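Hedura grasp planner, pre-release check before merge to the shared cell
Checklist version 4, simulation part and first hardware part
Filled in by: Dzintra Grigaitė
Second reader: Vija Rätsep
Date: February 13, 2026
Build: Hedura 346, simulator package Paju

Marks used: OK, OK with comment, NOT OK, N/A

1. Before start

1.1 Planner and controller are built from the same commit. OK
1.2 Configuration files are the ones from the repository, with no local changes. OK with comment
Comment: I had one local change in the logging level. I put it back and started again from 1.1.
1.3 Random seed is written in the run log. OK
1.4 Old trajectories are deleted from the cache folder. OK
Comment: Please keep this line in the checklist. In April the planner took a cached path and we lost two days to understand it.

2. Limits and stops (simulation)

2.1 Joint speed limits are read from the cell file and not from the default file. OK
2.2 Stop command during free motion. Arm must stop within 500 ms. OK
Comment: Longest value in the log is 276 ms.
2.3 Stop command during finger closing. OK with comment
Comment: Longest value is 158 ms. The fingers stop, but the planner still reports "closing" until the next cycle. It is not dangerous in my opinion, but it confuses the person who reads the screen. I wrote a ticket.
2.4 Loss of connection between planner and controller. Controller must hold position. OK
2.5 Connection comes back. Controller must not continue the old motion by itself. OK
Comment: I tested this with the network process killed, and also with the process only paused. The second case was missing in the earlier version of the checklist.

3. Wrist camera and perception

3.1 Camera pose in the simulator agrees with the calibration file. OK
3.2 Finger mask covers both fingers in the open position. OK with comment
Comment: The mask is correct with the gripper open. When the opening is nearly zero, a narrow line at the inner side of the pads stays outside the mask. The detector did not react to it, but I would like to make the mask a little wider.
3.3 Empty surface, gripper open. Detector must return an empty list. NOT OK at first, OK after correction
Comment: With the old threshold the detector returned one object on a surface where nothing was placed. The region it gave was the shadow of the gripper. The confidence was low, but it was above the limit, so the planner made a grasp for it. In the real cell the fingers would go down to the table for no reason.
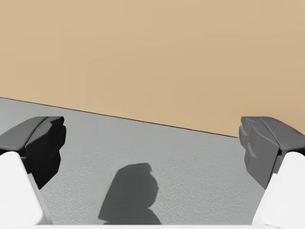

I changed two things. The depth check is now done before the color check, and a region without height is rejected even when its color is different from the surface. After this I repeated the item with the light in other directions and got an empty list each time. The threshold itself I did not touch, as Vija asked, so that we can compare with the previous build.

3.4 Border between surface and wall is not taken as an object edge. OK
3.5 Detector gives an error, not an empty list, when the camera data is missing. OK
Comment: These two answers must stay different. An empty list means "I looked and found nothing."

4. Planning

4.1 Wall is present in the collision model. OK
4.2 Planner refuses a goal below the surface. OK
4.3 Planner refuses a goal when the finger opening is smaller than the object. OK
4.4 Time limit for planning is respected, and the arm stays still when the limit is passed. OK with comment
Comment: The arm stays still. The message says "unknown failure", which should be "time limit".

5. Hardware, low speed only

5.1 Emergency button tested by the person who runs the test. OK
5.2 Low speed mode is shown on the operator screen. OK
5.3 Item 3.3 repeated in the real cell. NOT DONE
Comment: The cell was reserved for the Cendier work. Until this item is done, the build must not run at normal speed.

Remarks of the second reader (V. R.)

I agree with the correction in 3.3. Please add a regression test to the nightly run, with the gripper open and nothing on the surface, at several heights. For 2.3 I would mark NOT OK, as the screen is what the operator trusts. We can discuss it, but I do not want to block the simulation release for it.

Result: released for simulation. Not released for the cell. Open items: 2.3, 3.2, 4.4, 5.3.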